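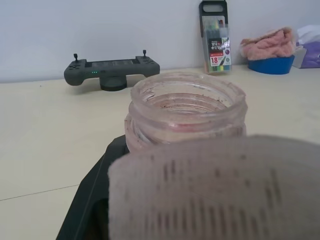 Jadwiga Nowakowski wants to know why we'd spend $1000 on spare gripper pads before anyone has shown the first set wears out. Fair question, and we'd like someone to answer it.

**Call for participants: equipment planning panel, Claltdale**

We need 3 people who wash, sort or pack glass jars for a living to help us decide what, if anything, to buy next. Dernar has quoted for a second arm. The quote runs to 189 lines and I don't believe half of them.

What you'd do:

- sit in on two sessions and watch the arm handle used jars
- go through the quote with a red pen
- tell us what you'd cut, lease or put off until May

No robotics background wanted. We've had plenty of that, and the budget still doesn't add up. If you think a sink and a bottle brush would do the job, say so in your application.

Travel is paid. Lunch is sandwiches.

Write a short note to Gwawr Price at the Claltdale office. Sales reps, please don't.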